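FOR IMMEDIATE RELEASE

July 7, 2024

Nistuletti opens its first furniture showroom in Clesley, and you're welcome to put your coffee down on everything

CLESLEY - I'm Eftychia Nikolaidis, and I've been making tables for most of my adult life, so please forgive me if I sound a little giddy. My small company, Nistuletti, is opening the doors of its very first showroom at 372 Tandell Street, and I wanted to write this announcement myself instead of sending you one of those stiff ones where I get quoted as being "thrilled." (I am thrilled, though!)

Until now we've sold our tables out of the workshop, which meant customers had to squeeze past the saws and picture how a piece might look in a normal room. A lot of them did it very cheerfully. Still, a table needs floor around it and light on it, and it needs things on top of it too. So we rented a bright tiled space with a good-sized window, and my business partner, Savvas Sarantis, and I have spent the last few weeks pushing furniture from one wall to the other and back again.

The table people keep asking me about is the one we call the Tsoukalas. It has a pale, whitewashed wood-grain top and I rounded the corners nice and generously, after years of walking my own hip into square ones. The grain runs in streaky bands, some lighter and some darker, and I wouldn't change that for anything. It's a lovely background for everyday stuff. I've been trying darker pieces on it, like a tall, olive-brown tapered cup that looks almost bronze, and the wood seems to get paler just from having it there.

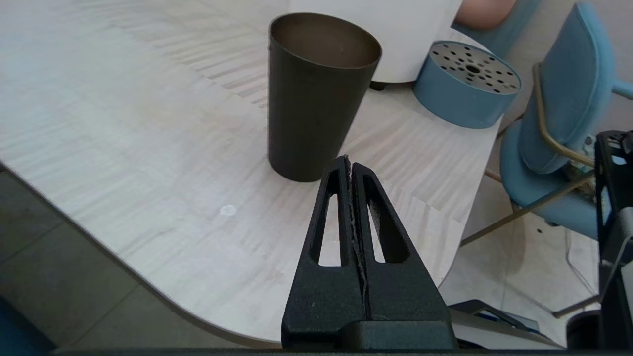 A table for the small corner

Not everybody has room for a Tsoukalas, and I hear about it all the time from folks in apartments. For them we have round pedestal tables in white, with a thick rounded rim and a short silver metal column down the middle. One column means no legs to fight with, and you can pull it right up beside a couch or a big chair. We're showing it near our blue upholstery, on beige marble-look tile, and I think the white and the blue are very happy together.

Evdokia Ververidis, who runs our deliveries, is the pedestal table's biggest fan. "I can get it up a narrow staircase by myself and still be in a good mood at the top," she told me when I asked her for something to put in here.
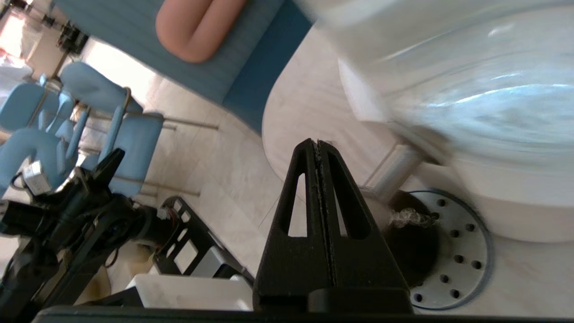 Prices for the small tables start at $200, delivery within Clesley included. The Tsoukalas is made to order and comes in at $1,313, and we're asking people to allow 4 weeks for it. If you want a different finish, come in and talk to Vasiliki Koutsoukos. She mixes all of our whitewash and she'll let you take sample boards home overnight, so you can look at them next to your own floor and under your own lamps.

In August we're adding a few free evening get-togethers for anyone setting up a first home. Iraklis Karagiannis will lead those. He'll go over how to measure a room, how much space to leave behind a chair and how to get rings out of a pale tabletop (bring your ringed tabletop stories, we have plenty of our own). Seats are limited to however many chairs we haven't sold, so do call ahead.

Kids are fine, strollers fit through the door, and there's coffee. Writers and photographers are welcome any time during opening hours - just ask for me or Savvas and one of us will come out and show you around.

Media contact: Eftychia Nikolaidis, Nistuletti, 372 Tandell Street, Clesley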